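**Progress report to Hindmont, March 2022**
Kitchenware reuse program, Haugland district
Prepared by Gunvor Solberg

## Intake and sorting

Intake for the period was 275 items, mainly cookware and storage containers. Pots are now logged together with their lids under a single record. Under the previous scheme they were logged separately, and matching them again took up most of the sorting hours.
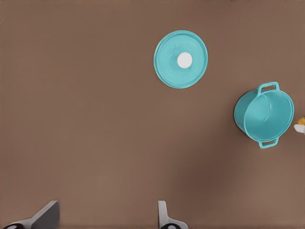 Items without a match are held for 60 days and then released to the metals or plastics stream. Nga Lâm has revised the intake form so that diameter is entered in millimeters only. The older records still mix units and will be converted before the next report.

## Distribution

Two outlets are open, one at Fovska and one at Omier. Fovska reports steady demand for small pots and very little for baking trays. Shelf labels at Omier were reprinted after an error in the size codes. 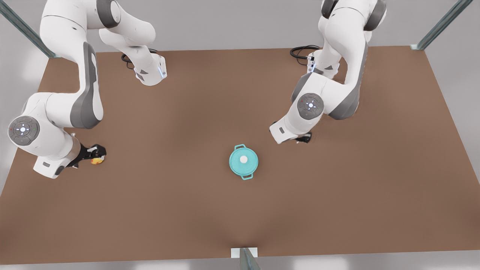

Transport between the outlets remains the main constraint – the shared van is available on alternate weeks, and deliveries to Omier slipped twice.

## Budget

Spending is within the approved lines. An underspend of 3,000 kroner on packaging is carried forward, and we request permission to move it to transport. Trinh Tiêu will submit the receipts separately.

## Open items

- Unit conversion of records from before December: Nga Lâm
- Van agreement: Arvid Blomqvist
- Lease renewal at Fovska: awaiting a reply from the landlord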